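**Finger pads slipping on the hand-held grippers – replace or clean?**

**dunach_dave**
Morning all. We've got a pair of the grey hand-held grippers (the ones with the marker plate on the back) and the left one has started letting go of things. Soft stuff is fine. Anything with a smooth plastic wall creeps down between the pads when I tilt my wrist. The right one holds the same items no worries. Pads have done 325 hours on the left and a fair bit less on the right, because I swapped that side back in May. Is it just wear, or should I be looking at the trigger linkage first?

**spannerhead**
Clean them before you spend any money. Isopropyl on a lint-free cloth, wipe along the finger, leave it ten minutes and try again. Nine times out of ten it's hand cream and dust. What are you testing on?

**dunach_dave**
Wiped them twice, no change that I'd call a change. I'm testing on the little black open-topped box with the orange block in it, same one we use for everything. Grab, tilt, hold for a count of 16, put it back down.
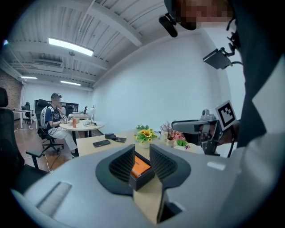
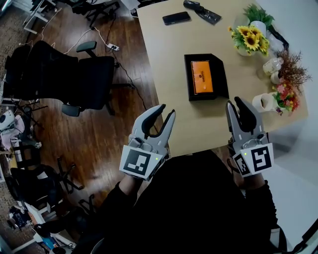 Both sides get the same test, same spot on the table, and I write it up in the book with the pad hours next to it. Left fails about one go in three. Once it's slipping it slips from the bottom edge first, so I reckon the tips aren't meeting square any more.

**Kestrel_Jo**
If it's going from the bottom edge I'd leave the pads alone and look at toe-in. Take the body cover off and check the two grub screws at the root of each finger. Ours had backed out half a turn on one side and the finger was rolling under load. You can feel it if you hold the tip and wiggle – there shouldn't be any play at all.

**spannerhead**
Disagree, sorry Jo. Grub screw play shows up as a rattle well before you get slip. I've had plenty of these apart and the mesh goes shiny first, every time. Run a fingernail over it. If it feels like cloth it's fine, if it feels like tape it's had it.

**Kestrel_Jo**
Ours didn't rattle! The threadlocker goes gummy and deadens it. I wouldn't have believed it either until I had the thing in bits on the kitchen bench.

**dunach_dave**
Fingernail test: left feels like cloth near the root and like tape at the tips. So you might both get a point. I'll do the wiggle test after lunch.

**mcabanatuan**
Maribeth Cabanatuan here, I look after 6 pairs for our crew at Flevley. Couple of things before you open it up:

- Mark both fingers with a paint pen where they meet the carrier. If you don't, you'll be guessing at the angle when it goes back together.
- Don't unplug the camera lead by the cable. Push the latch in and wriggle the plug.
- Leave the marker plate alone. If you do have to shift it, recalibrate that side, even if it looks like it went back in the same spot.
- Change pads as a set of four across both hands. Mixed pads feel different and you end up squeezing harder on one side without noticing, which wears the trigger spring.

I swap ours at 194 hours whether they look tired or not. Yours are well past what I'd be comfortable with.

**spannerhead**
194 is pretty early, that's a lot of pads in the bin. I'd go on feel.

**mcabanatuan**
Feel is fine with one pair and one user. With a whole crew swapping gear around, everyone's feel is different and I'm the one who cops it. Pads are cheap, redoing a morning isn't.

**dunach_dave**
Okay, wiggle test done. Tiny bit of play on the inner finger of the left one, no rattle (sorry spannerhead). One grub screw was nearly a quarter turn loose. Cleaned the thread, dab of medium threadlocker, nipped it up. I've left it overnight and I'll put the new pads on tomorrow. Got a set from Drodness, and they're a touch thicker than the Zervas ones I had on before. Does that matter for closing?

**Kestrel_Jo**
It can. Close it empty and see if the trigger still reaches its stop. If it doesn't, redo your open/closed calibration so zero is really zero.

**mcabanatuan**
What Jo said. And do the right hand at the same time, please!

**dunach_dave**
Yes boss. Both hands, new pads, calibrate, then back to the box test. I'll post the numbers from the book when I've got a decent run of them.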